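Drying Behavior of Household Cleaning Sponges Under Different Storage Conditions

Project report, Materials and Environment Lab Course
Group members: Kaj Hjaltested, Akua Darko, Yaw Ansah
Supervisor: Radosław Baran
Submitted 18 Mar 2018

Summary

This report describes a set of drying tests on common cleaning sponges. Each sponge was soaked, drained, weighed, and left to dry in one of three storage positions. Mass was recorded at fixed intervals until it stopped changing. Storage position had a larger effect on drying time than sponge type. Sponges stored flat on a solid surface dried slowest in every run. Sponges stored on edge dried faster, and sponges on a wire rack dried fastest, although the difference between the last two was small for the thinner samples.

1. Introduction

A kitchen sponge spends most of its life wet. Moisture that stays in the pores for long periods supports bacterial growth and odor, and the usual household advice is to let the sponge dry between uses. The advice rarely says how. Most homes we asked kept the sponge lying flat beside the sink, where one of its two large faces cannot lose water to the air.

The project began in September as a literature exercise on drying of porous solids. The textbook treatment divides drying into a constant-rate period, when the surface is wet and the rate is set by the surrounding air, and a falling-rate period, when water has to move from the interior to the surface. We wanted to see whether the two periods could be identified with simple equipment, and whether storage position changed the length of either one.

2. Background

Cleaning sponges sold for household use are mostly of two kinds. Cellulose sponges swell when wet and hold a large mass of water relative to their dry mass. Polyurethane foam sponges absorb less into the material itself and hold water mainly in the open cells. Many foam sponges carry an abrasive layer bonded to one face. This layer is a coarse fiber web and does not hold much water, but it does lift the foam slightly off the surface if the sponge is stored with that side down.

During the constant-rate period, the mass lost per unit time depends on exposed area, air speed, air temperature, and humidity. If one large face is blocked, the exposed area of a typical sponge falls by a little less than half. A first estimate would therefore put the drying time of a flat sponge at nearly double that of a fully exposed one. The estimate ignores water that collects under the sponge, which has to evaporate from the edges.

3. Materials and Method

3.1 Samples

Two products were used: the Wako cellulose sponge and the Gelov foam sponge with abrasive layer. A third type, an unbranded foam sponge without abrasive layer, was added after the pilot run. All samples were rinsed before first use to remove any softener left from manufacture, then dried to constant mass.

3.2 Equipment

Mass was measured on an Eltance bench balance. Temperature and relative humidity were logged with a Prosteck logger placed at the height of the samples. The test area was a closed side room with no direct sunlight and the ventilation set to low. The rack was a plain wire cooling rack raised on blocks so that air could pass below it. The solid surface was a glazed ceramic tile.

3.3 Procedure

Each sponge was submerged and squeezed under water until no more bubbles appeared. It was then lifted out, held over the basin to drain, and squeezed once between two boards under a fixed load. This last step was added after the pilot run. Without it, the starting mass varied so much between repeats that the curves could not be compared.

Readings were taken every 30 minutes during the day. Overnight readings were not possible, so the runs were arranged so that the falling-rate period fell within working hours wherever we could manage it. A run ended when two readings in a row agreed within the resolution of the balance. Abdul-Rahman Abugri from the lab staff checked the balance against reference masses before each series.

The storage positions were:

Flat – largest face down on the tile. Foam sponges with an abrasive layer were tested with the layer facing down and, in a separate series, facing up.
Edge – standing on the long narrow side on the tile.
Rack – largest face down on the wire rack.

In total, 826 mass readings were recorded. Of these, 489 belong to the main series and the remainder to the pilot run and to runs that were later repeated.

4. Results

All curves showed a nearly straight first section followed by a gradual flattening. The straight section was longest for the cellulose sponge, as expected from its higher water content. The change from one section to the other was easy to place for the foam samples and much harder for cellulose. Two group members marking the same cellulose curve by hand placed the transition at clearly different times.

In the flat position, the first section was less steep than in the other positions for all sponge types. When flat samples were lifted for weighing, a film of water was often left on the tile. The film was not wiped off, and the sample was returned to the same spot.

The abrasive layer made a measurable difference. With the layer facing down, the foam sponge dried faster than the plain foam sponge in the same position. With the layer facing up, it dried more slowly than plain foam. We take this to mean that the fiber web acts as a spacer in the first case and as a partial cover in the second.

Edge and rack storage gave similar results for both foam types. For cellulose the rack was clearly better. The cellulose sponge softened when wet and leaned over on edge in several runs, and two of those runs were discarded after the sample fell flat.

5. Sources of Error

Room humidity was logged but not controlled. It rose on rainy days, and the runs from those days are flatter than the rest. We repeated the worst of them but did not correct the others.

Lifting the sponge for each reading disturbs the drying. A hanging balance would avoid this for the rack position, though it would not help with the tile. The squeeze under load was also less repeatable for cellulose, which recovers its shape slowly.

All samples were new. A used sponge contains grease and soap residue and has partly collapsed pores, and its behavior may differ.

6. Conclusions and Further Work

Raising a sponge off a solid surface shortens its drying time for all types tested. Standing it on edge gives most of the same benefit if the sponge is stiff enough to stay upright. An abrasive layer should face down during storage. The simple area estimate in Section 2 gave the correct order of the positions but underestimated the drying time on the tile.

A continuation of the project should include used sponges and a controlled-humidity chamber. Spacing between sponges stored side by side was not studied and would be a suitable topic for next year's group.

Appendix: Sponge Types

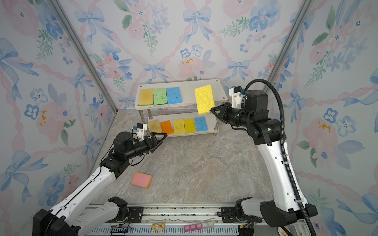

Figure A1. Rectangular sponges on the upper board of a white two-tier shelf. The mustard-yellow one has a green backing layer.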